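Search this site Search Go
Home Waterways Towns Boats Index Contact

Esham Cut

Esham Cut is a narrow tidal channel that joins Macedo Creek to the open water of Clarkance Sound. It is used mostly by kayaks, skiffs and small outboard boats. Larger craft take the marked channel to the south, which is longer but holds its depth at all stages of the tide.

The cut is 90 feet wide at the creek end and narrows to 60 feet at the bend. Depth over the bar at the sound end is 8 feet at an ordinary high tide. At low tide parts of the bar dry out, and boats drawing more than a foot or two should wait.

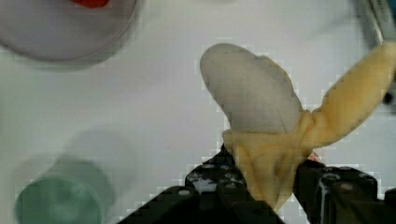 Origin

The channel began as a natural drain through the marsh and was widened by hand by oystermen who wanted a shorter trip to the beds. Later work with a small dredge straightened the upper half. The lower half still follows its old line, with one sharp bend to the left for boats heading out. Older charts label it Maveck Ditch, after the landing on the creek side, and some residents still use that name.

Spoil from the dredging was piled on the north bank. It now forms a low ridge covered in wax myrtle and red cedar, and it gives paddlers good shelter from a north wind until they pass the last trees.

Tides and currents

High water in the cut comes later than at the mouth of the sound, and the difference grows after several days of steady wind. The ebb is the stronger of the two currents. It sets hard against the outside of the bend, where the bank is undercut. Wind against the ebb raises a short, steep chop on the bar — the usual cause of trouble for canoes.

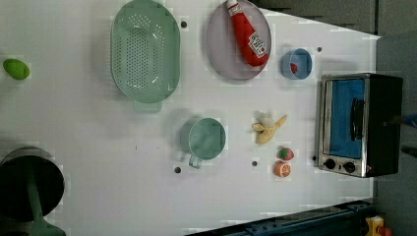 Alasdair Jardine, writing in the Clarkance paddlers' newsletter, disagreed about the bend and held that the flood is the harder current there in March, when the creek is low and the sound is full. Other local accounts do not mention a seasonal change.

Paddling

Most trips start at Maveck Landing, which has a gravel ramp and a small parking area. The usual round trip goes out through the cut, along the inside of the marsh islands and back on the flood. Beginners often turn around at the bend. Beyond it there is no easy place to land until the shell beach on the first island, and the beach is covered near high water.

Motorboats are asked to pass at idle speed. The cut has no lights, and the two stakes marking the bar are moved when the sand shifts.
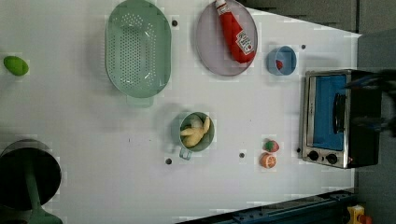

Fishing

Red drum and speckled trout are taken along the marsh edge, and flounder in the deeper water below the bend. Fishing is best on the first part of the ebb, when bait is carried out of the creek. Anchoring in the middle of the cut is discouraged — there is not enough room for others to pass.

Comments

Raelene Halliday
The landing floods on spring tides. Park up by the road or you will be wading to your car.

Ihor Kravets
Is the shell beach open to camping? The sign was gone when I went by.

Shona Sutcliffe
Day use only as far as I know. Also the outer stake is well off the bar now, keep it wide on your left going out.

Previous: Clarkance Sound Next: Macedo Creek Back to top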